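斯科夫斯泰德（Skovstead）粉色系列餐具11月上架，小碗与浅盘可分开购买

家居用品品牌斯科夫斯泰德今日宣布，旗下日用餐具新增粉色系列，首批包括小碗和圆形浅盘两款，11月起在特雷梅洛夫（Tremelov）门店及品牌网店发售。两款均可单件购买，也可以按四人份成套订购。

这是斯科夫斯泰德日用餐具线第4个颜色，此前在售的是白、灰和深绿。新颜色的提议来自门店。去年秋天，特雷梅洛夫的店员开始登记顾客在餐具区提出的要求，到年底一共记下275条，其中53条与颜色有关，提到最多的是粉色，其次是浅黄。浅黄目前没有生产计划。

负责该系列的产品经理Honeylyn Quiambao介绍，粉色前后打了三次样。第一版偏橙，放在暖光灯下和肤色接近，店里的同事看了都不太满意；第二版又太淡，离远一点看像没洗干净的白碗。现在上市的是第三版，碗和盘同批配色，分开买也能放在一起用。

“我们没打算做一套专门摆着看的餐具。”Quiambao说，“早上切水果、下午放饼干、晚上盛一点剩菜，一只小碗一天要用好几回，所以尺寸是按这些用法定的。”

小碗的容量比品牌原有的汤碗小，适合单人份的水果、酸奶或蘸料，整只苹果也放得下。开发期间，团队拿苹果、橘子和猕猴桃逐一试过碗口的大小，最后把碗口放宽了一点，碗壁也相应调低，从侧面取水果比较顺手。浅盘带一圈略高的边沿，切好的水果和带少量汤汁的菜不容易流出来，也可以垫在小碗下面当托盘。

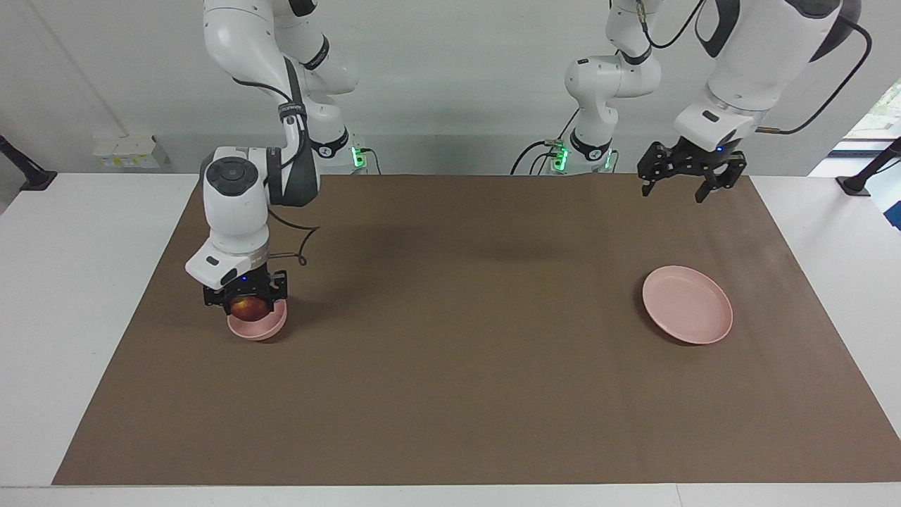 粉色小碗与圆形浅盘，碗中为一只红苹果。

新系列沿用品牌现有的包装方式。单件商品用牛皮纸包裹后装盒，成套商品在盘与盘之间加纸质隔层，盒内不放塑料泡沫。纸盒尺寸与白色系列相同，已经购买过白色系列的顾客如需把餐具收进原盒，可以混装。

日常清洗用软布或海绵即可。品牌建议不要用钢丝球擦洗碗内壁，叠放时碗与碗、盘与盘分开收纳，小碗叠放不超过六只。随盒附有一张使用说明，列出洗涤、加热和存放的注意事项，请顾客在第一次使用前阅读。说明的电子版也可以在网店的商品页面下载。

销售安排方面，特雷梅洛夫门店首批到货150套，另有单件小碗和浅盘若干。安布里奇（Ambridge）的合作商店纳斯拉拉（Nasrallah）同期上架单件商品，成套商品需要预订，到货后由店员电话通知。网店订单按付款先后发货，上架首周不接受指定日期送货。

门店将在上架后的第一个星期六举办一场餐桌布置活动，上午十点开始，中午结束，免费参加。店员会用新的小碗和浅盘布置早餐桌和下午茶桌各一张，顾客可以自己动手调换碗盘、搭配桌布。现场备有苹果和饼干。活动不需要报名，带孩子来的家长请留意门店后侧的台阶。

购买过白、灰、深绿三色餐具的顾客，凭小票或网店订单号到店，可以补购单件粉色小碗，与原有餐具混搭使用。旧款三色继续销售，价格和规格都没有变动。停产的椭圆盘不在补购范围内。

如收到的商品有磕碰或色差，请在签收后七天内保留包装并联系客服，门店和网店订单都可以在特雷梅洛夫门店更换。纳斯拉拉售出的商品由该店负责退换。

关于斯科夫斯泰德

斯科夫斯泰德经营日用餐具、厨房布品和收纳用品，门店设在特雷梅洛夫，一层为餐具和布品，二层为收纳用品。品牌的产品以单件销售为主，多数商品可以长期补购。

媒体联系

斯科夫斯泰德产品部，Honeylyn Quiambao
如需产品图片、样品或门店采访，请通过品牌网店的“媒体”页面提交申请，注明媒体名称、用途和截稿时间。样品借用期为两周，寄回时请使用原包装。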